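4. Rules for Two-Arm Work in the Simulated Room

This section applies to all operators who run two-arm tasks on the Drirnstead mobile base within the Skillero simulator. A run that does not follow these rules will not be accepted for the Nzioka task library.

4.1 Before the run

1. Load the room file and confirm that the base is at rest.
2. Set the speed limit for both arms to 21 percent.
3. Assign one arm as the holding arm and the other as the working arm. Enter both in the run sheet. 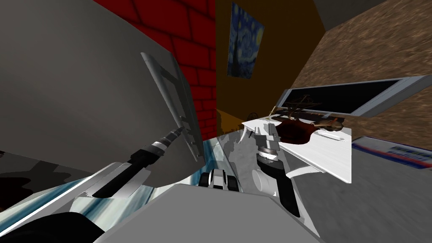 The holding arm shall make contact first, and the working arm shall stay open until that contact is stable. Operators often reverse this order when they are short of time, and the base then shifts under load. Correct practice has the left arm at the handle of the gray panel while the right gripper waits, fingers apart, at the edge of the white desk. The working arm may close only after the hold has been steady for 4 seconds.

CAUTION: Do not drive the base while either gripper is in contact with a fixed object.

4.2 Moving above furniture

4. Raise both wrists before crossing any tabletop.
5. Keep a clearance of 9 centimeters from items that are not part of the task.
6. If clearance is lost, stop both arms - not only the one at fault - and record the stop.
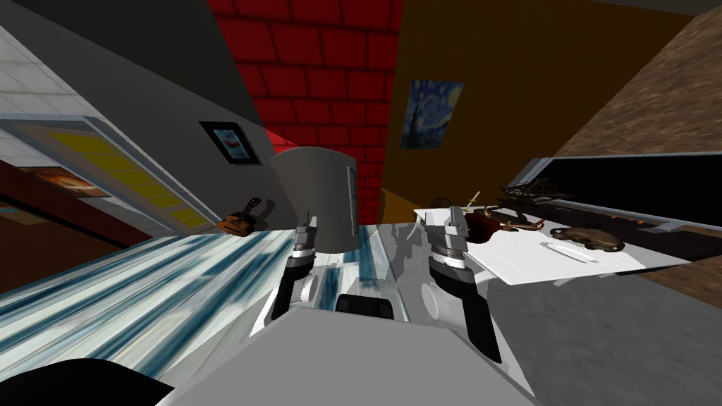
Clearance is measured from the widest part of the wrist and not from the fingertip. The housing is wider than most operators expect, and it reaches an item well before the finger does. Particular care is needed on the right side, where the silver housing comes in just in front of the mug on the desk. Glass surfaces call for a separate check, as the streaked reflections on the tabletop make height hard to judge by eye. Use the Brultico distance readout in such cases.

NOTE: Some 70 runs may be stored before the log must be exported. Requests for an exception to 4.1 or 4.2 shall be sent in writing to Anayeli Quintero, with a copy to Tonantzin Maldonado.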